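Student Work > Packaging and Display > Project Reports
Filed under: Group Projects, Toys & Packing
Print this page | E-mail this page

Squishies, Boxes and One Very Full Bin
Project report by Lok-yiu Liu

So my group picked toy packing, mostly because I already had way too many squishy toys at home and my mom wanted them gone. Our question was pretty simple: if you sell small soft toys as a set, what should they go in? We had a bag, a box and a bin to pick from, and we had until the end of July to decide.

I named our pretend shop Flarnura (the others wanted Tunov, which sounds like a headache pill to me). We packed 19 sets in all and wrote down how long each one took and whether the person packing got annoyed. That second part was Yip's idea and it ended up being my favorite column in the whole notebook!

The bag was the fastest by a lot. You hold it open, drop everything in and you're done. Squishies do stick to each other though, and to the plastic, so the last one in always wants to come back out with your hand. I got better at this after the first 7 sets — you have to let go with a little flick.

The box took longer and I kept folding the lid wrong. It does look more like a present, and you can put a label on it. My cousin said she would pay more for the box without even asking what was inside, so I wrote that down too, even though she is nine and wasn't in our survey.

The bin we only used for the leftovers and mixed stuff. You can't really sell somebody a bin. Famel, the other group in our section, used bins for everything and their table was a mess by Saturday, but they did finish before us.

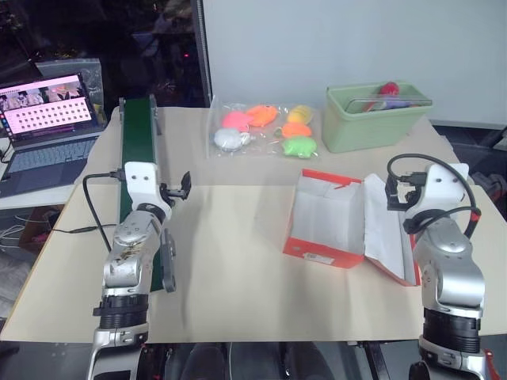

Vol. 6, p. 159

Six squishies went in the clear bag for the table setup, all bright colors, with the pink one and the yellow one up at the top. I like that you can tell what you're getting without opening anything. The orange and white box is the one with the lid I complained about, folded open toward the right, and the pale green bin is behind it with something red and blue poking out the top.

If I did it over I would try a bag inside the box, so you get the color and the nice lid. I'd also test with toys that aren't squishy, because ours squash down and a hard toy won't. We ran out of time for that one. Our packing times and the annoyed column are in the notebook, which is still at my house — ask me if you want to copy them.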